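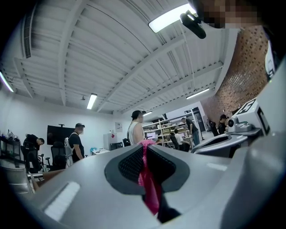
Section 6. Preparing fabric pieces before folding

Before a piece of fabric goes to the folding table, it must be opened and shaken out. Pieces usually come from the basket in one lump, and a lump can not be folded straight. Bright colors are the best to start with when you learn this work. A pink-magenta piece that hangs crumpled, with its folds one over another, is still easy to follow with the eye from the top to the bottom, while a dark piece loses its lines in the shadow. Ceiling tube lights are enough for this work, but stand so that your own shadow does not fall on the fabric.

What you need

Drolow folding board, medium size
Plakcombe flat basket for finished pieces
A clean table, 90 cm high or near to your elbow
Lint brush

6.1 Opening the piece

1. Take the piece from the basket by any point and lift it until it hangs free.
2. Wait until it stops swinging.
3. With the other hand, look for the nearest hem. Follow the hem with two fingers to the first corner.
4. Hold this corner and let go of the first point.
5. Follow the hem again to the next corner. If the piece is long, lay the lower part on the table while you search.
6. Hold both corners apart and shake two times, not hard.

Note: If you find a corner but the fabric is twisted between your hands, do not pull. Lay everything on the table and turn one corner over.

Caution: Thin fabric can be marked by rings, watches and long nails. Please remove rings and watches before step 1.

6.2 Laying on the board

1. Put the Drolow board on the table with the hinge toward you.
2. Lower the free end of the fabric first, at the far side, then bring your hands slowly back to the near side.
3. Smooth from the middle to the outside with the flat hand. Do not smooth from one side to the other – this only moves the wrinkle.
4. Check that the hem is parallel to the board edge. A difference of one finger is allowed.
5. Use the lint brush in one direction only.

Note: Pieces heavier than 400 g do not close well on the medium board. For these, use the large board and read Section 11.

6.3 Folding and stacking

1. Close the left wing, open it again.
2. Close the right wing, open it again.
3. Close the lower part and press lightly.
4. Slide the folded piece to the Plakcombe basket with the fold toward the front.
5. Start a new stack after 11 pieces. Higher stacks lean and the lower pieces get a hard line.

Caution: Keep fingers away from the hinge when you close a wing. The board is light but the hinge can pinch.

6.4 If the result is not good

The folded piece is wider at one end: the hem was not parallel. Go back to 6.2, step 4.

Small wrinkles stay in the middle: the fabric was lying too long in a lump. Hang it by two corners overnight and try again in the morning.

The piece slips from the board: the surface is dusty. Wipe it with a damp cloth and let it dry fully. Do not use polish.

Corrections to this section were made in March by Tiruwork Wubshet and Guadalupe Tovar. For replacement hinges see Section 12, Spare parts.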